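Re: [stutness-list] new Traklow single, anyone?
August 4, 2020

On Tuesday morning a list member wrote:

> Has everyone heard the new Traklow track yet? I've played it twice and
> I can't decide. The beat is great but he only raps for one verse and
> then it's all hook. Also is the album still coming or did I dream that?
> I've been waiting on it since the Drerkura tape and I'm losing hope.

OK so I've played it a lot more than twice (don't ask, I had a long drive) and I'm going to stick up for it! The first time through I felt the same as you. One verse, then that hook over and over, and I kept waiting for him to come back in. But the verse is so good. The part where the drums drop out and he just keeps going with nothing under him, I had to run it back right away.

I do get the complaint, though. The Drerkura tape had 29 minutes of music on it and hardly any hooks at all, and I think that's what most of us on here fell for. If you came in expecting more of that, this is going to sound like a radio song. My sister, who doesn't care about rap one bit, was humming it in the kitchen, so make of that what you will.

As for the album, you didn't dream it. He brought it up during the Stutness stream last month and said it was being mixed. No date, no title, and he wouldn't say who's on it. My guess is we get one more single first, and I'd love it if that one had Butt on it, because the two of them on "Side Door" is still my favorite thing either one has done.

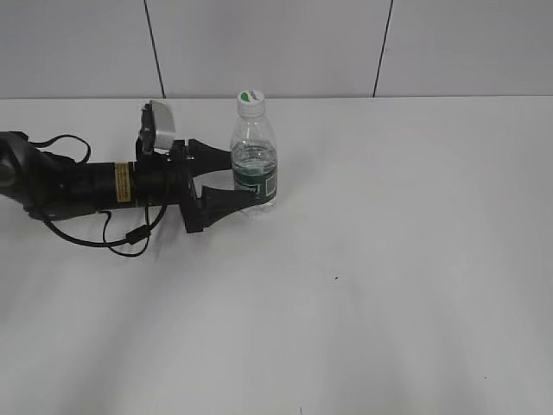 I also want to put in a word for the B-side, which I haven't seen anyone here bring up. It's slower and kind of gloomy and there's a weird little organ thing running all the way through. Headphones for that one, please. It did nothing for me in the car.

Oh, and for whoever was asking about the vinyl: the Stutness shop had it up on Friday, 376 copies, and there were 66 left when I ordered mine. It's 50 dollars with shipping, ouch, but you get both songs plus the instrumentals. If you miss out, I can tape mine for you once it shows up (yes, on a real cassette, I still have the deck).

Go listen to that verse again and report back!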